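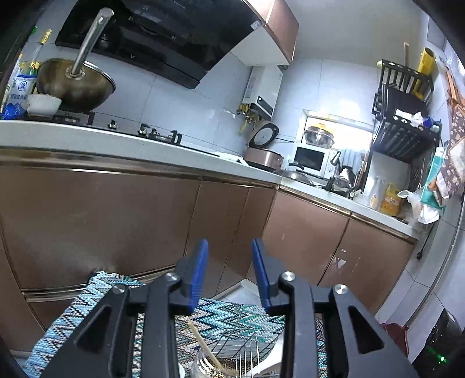

Fustudura Wire Dish Rack: Four Months at the Sink
Reviewed by Evangelia Christodoulou

I have owned five dish racks as an adult and thrown out every one of them with real pleasure. The bamboo one grew a beard. The folding one folded when it felt like it, usually under a casserole. So when the last of them (plastic, formerly white) went down to the trash room, I told my household that the next rack would be plain wire, with no moving parts, no hinges and no opinions.

The Fustudura is that rack. Thin silver rods, bent and welded into slots, and that's the whole product. It came in a box large enough for a microwave, with an instruction leaflet. The leaflet is for an object you take out of a box and put down. It runs to 2 pages and the second one is warranty.

Some background on the kitchen, because a dish rack is only as good as the counter it gets put on. Ours is compact and L-shaped, and whoever designed it had strong feelings about curves. The cabinets on the left swell outward in glossy copper-brown, like the side of an expensive piano, and the white countertop goes along with them. I like it very much. It's also a menace to anything rectangular. A rack with square feet, parked at the bulge, will hang a corner over the floor at exactly hip height. Then there's the gas stove, with a wok on it that lives there full time under its glass lid, and the flour, and the rice cooker on the other run. What's left over is the territory a dish rack has to fight for.

The Fustudura fights well. It is small, for one thing. The company sells a bigger one with a cutlery cup and a sort of balcony for wine glasses, and I would ask you to look at your counter for a full minute before ordering it. Mine takes the dishes from one normal dinner for two people, or one pot and a lot of regret.

What it holds

Dinner plates stand up properly. I put this first because it's where most racks fail. The slots are close enough together that a plate leans back a little and stays there, instead of sliding down to lie on its neighbor. Side plates are fine. Bowls are where you have to start thinking. Our white ceramic ones are deep, and if you put them in facing the same way as the plates they eat three slots apiece. Turned over along one end they behave.

Glass jars go in upside down over the rods and drain well. I save jars (I have a problem, it's been discussed) and the old rack used to tip them over the side in the night. The wire one grips them around the neck, more or less, and I haven't lost one since.

Chopsticks and anything else long, thin and wooden will fall straight through. There's no cup for them on this model. The leaflet shows a smiling woman laying a spatula across the top, and that works until you put a plate in. I stand ours in one of the jars, so the jars have finally justified themselves.

The wok does not go in. I tried it once in the spirit of inquiry and the whole arrangement took on the look of a satellite dish on a garden shed. The lid goes in if you give it the end slot and don't breathe on it. Wok lids have that metal handle in the middle, and it catches on the next rod over every single time.

Where the water goes

Down, through the wire, onto whatever you've put underneath. Fustudura doesn't include a tray and says so on the side of the box in the smallest type they own. I bought a Kneath drip tray to go with it and returned it inside a week, as it had a lip all the way around and no spout, so what I'd paid for was a pond. A folded towel does the job. Change the towel. I can't stress this enough to the other adult in my home.

Weight and noise

It's light. I can lift it off the counter with two fingers, which is handy when I need the space to roll out dough and less handy when I pull out the one plate that's holding everything else down. Load the heavy things in the middle. If you load them all on one end it will rear up at you.

It also rings. Set a pan on it with any force and you get a note, a clear one, somewhere in the doorbell family. My neighbor Dwynwen Prothero owns the same rack and says hers is lower. We have not compared them side by side, though I'd be lying if I said it hadn't come up.

Cleaning

Hot water, a brush, a few minutes. The joints where the rods cross are the only place anything collects, and a toothbrush gets in there. We have hard water and I was ready for white crust by the second month. There's a little on the underside. Vinegar takes it off. I've seen no rust so far, and I've looked, on my knees, with a flashlight, hoping for something to write about.

Compared with

The Skundville two-tier holds about everything you own and blocks your view of the wall behind it. Good for large families and people who dislike their tiles. The Clerner over-the-sink model is clever, and I would have bought it if my sink were the width Clerner believes sinks to be.

Complaints

No cutlery cup. No tray. The rubber feet are separate and go on with a push, and they come off with a push too. I have found one in the flour. Also the box, which I kept for the warranty and which now takes up more of my apartment than the rack does.

Verdict

4 out of 5. I took off the point for the feet. The one in the flour bag I found while making dumplings for guests, and I've been told I should let it go.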